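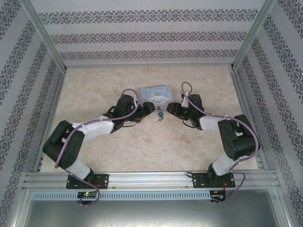 5 min read

Filed under: Work and Technology

Chapter 5. When the Bench Changes

Two arms working from one rail can share a job that once needed a pair of hands. In this chapter we look at small-goods handling, where the items are light, mixed and awkward: printed cards, keychains and the like.

Our main case is the Prileder packing site, run by Gillix. Before the change, 106 people packed by hand across two shifts. The arms arrived in April. No jobs were cut in the first year, but the work moved. Packers became bench minders. They set out stock, clear jams and decide when an item is too badly marked to send. Some liked the lighter lifting. Others missed talking across the table, and several asked for their old Saturday shift back.

Pay was slower to change than duties. Section 5.2 covers the grading dispute that followed, and section 5.3 deals with training hours.

As you read, note which tasks stayed with people and who made that choice.

Related chapters
Dhillon: A Warehouse Without Clipboards
Shift Patterns at Fladunlow
Who Trains the Trainers?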